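Review: Vinden Classroom Simulator, one semester in

January 26, 2021

Our robotics club at Drastholm High has been meeting from home since September, and the arms we normally use are locked in a cabinet at school. The club bought a one-year license for Vinden, a robot simulator from Clorent, for $400. It covers 28 seats. I advise the club and have used it twice a week with students who mostly have school laptops.

Installation was the worst part. The download is large, and the school's security settings blocked it until the district office approved it. After that it ran on every laptop we have, though the older ones get slow with shadows turned on. We leave them off except for demos.

The program comes with several starter tasks. We spent most of the fall on the two-arm tabletop one, where students write a script to pick up an object with one hand and pass it to the other. They can change the objects and where they start. 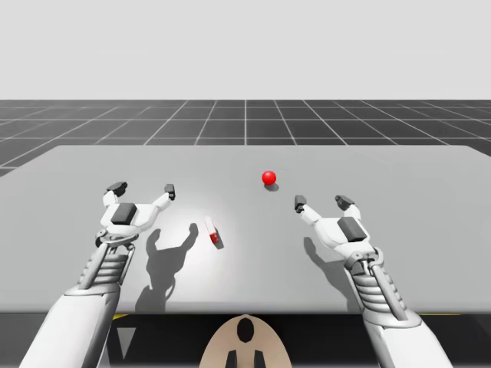
The two-arm task, with a red ball and a small block on the table.

The ball is harder than the block. It rolls if a finger touches it early, and students learned to slow the approach before closing the hand. Scripts are in Python, and the error messages usually point to the right line. Resetting a task takes one key, so a bad run costs very little time.

I have 2 complaints. The manual skips over how the wrist joints are numbered, and we had to work that out by moving them one at a time. Saved projects also can't be shared between accounts, so partners email files back and forth.

We plan to use it for the Hutchins Invitational this spring, where the simulation division allows any software. I would buy it again at the club price. The full school license is $2,170, and I would want project sharing fixed before paying that.

Rating: 4 out of 5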